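Chapter 4
Sorting and Packing a Household

In this chapter
What counts as a load
Sorting before packing
Soft containers and rigid containers
Small items, keys and tags
Writing the packing list

Most household moves are short. In the Plilcombe survey used throughout this book, 387 households were asked how far they had moved, and 93 of them had stayed within the same town. A short move looks simple, and people plan less for it. They use whatever bags and boxes are already in the home, fill them in the order that things come to hand, and make several trips. The work gets done, but the unpacking takes much longer than the packing did.

Chapter 3 dealt with furniture. This chapter deals with everything that goes inside something else: clothes, bedding, cleaning supplies, papers, and the many small objects that live on shelves and in drawers. We will call these loose goods. A load is any group of loose goods that one person can lift and carry through a doorway in a single trip.

4.1 Sorting before packing

Sorting means deciding which things travel together. The usual method is to go room by room, and for a large home it works well. In a small apartment the rooms overlap too much. A coat may hang in the kitchen and a spray can may be kept in the bedroom. For small homes we recommend sorting by kind on one clear surface, such as a dining table or a bed, and bringing the containers to that surface.

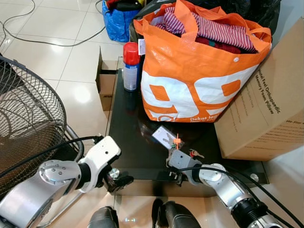

A sorting table fills up fast. Clothes go into a tote bag, spray cans wait to one side, and boxes that once held a pillow or some other purchase are brought back into use. Work on one kind at a time and move each full container to the floor before starting the next. Leave part of the table free at all times — an area the size of a folded towel is enough — for things that have not yet been given a place.

Bags and boxes do different jobs. A tote or a woven bag suits clothing, which can be pressed down and takes the shape of the space it is given. A cardboard box holds its shape and can be stacked, so it is the better choice for anything that must stay flat or upright. Printed boxes cause a common problem. If the old printing names a product that is no longer inside, cross it out and write the new contents on two sides.

Aerosol cans should be packed upright with their caps on, apart from clothing and away from heat. Read the label before packing. Many movers will not carry them at all.

Keys, cards and tags are the items most often lost. Keep them in the foreground of the work, where they can be seen, and put them in a pocket or a small pouch before the last container is closed. They should never travel in a load.

4.2 The packing list

A packing list has one line for each load. The Tulham form, printed at the back of this book, has space for 30 loads and 9 notes. Write the line when the load is closed, and give the load and the line the same number.

Before you read on, choose one shelf in your own home. Write down everything on it, and mark which items you would put in a bag and which in a box. You will need this list again in Section 4.3.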